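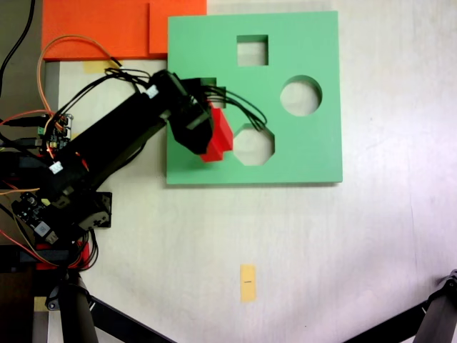

Arm Cell Walkthrough, Sorting Bench – August
Site: Vimier, kitting room
Checked by: Bouchra Bouzid
Shift contact: Kipchumba Lyimo

1. Cables clear of the gripper's path
Needs work. The black bundle loops out over the board the arm is working on. Tie it back along the arm.

2. Circuit boards covered
No. Both boards by the base are bare. One dropped screw and we lose the afternoon. Cover asked for last time too.

3. Loose wiring secured
No. Orange wire runs in a big loop from the left side round to the arm. A sleeve will catch it sooner or later.

4. Tripod legs out of the work area
Fail. Two legs come in at the front edge, right where a person would stand to reach across.

5. Stop button reachable from the operator's seat
Pass. Wael Shawky reached it sitting down, either hand.

6. Tape marks explained to staff
Partly. Wael knows what they are for. Night shift was never told.

7. Staffing and workload
Not on the Nimeck form, so I am adding it. The plan promised 500 pieces a shift and one person freed up for packing. Kipchumba's log shows 300, and Wael has not been freed up for anything. He used to sort. Now he sits and watches a machine sort, and clears it when it jams – 6 times on the shift I checked. He says his back is better and his eyes are worse. I'd like the second part written down somewhere besides here.

Result: not cleared for unattended running. Items 1 to 4 to be fixed before I look again. Item 7 goes to Iman Erraji, who signed off on the plan. I don't expect a quick answer.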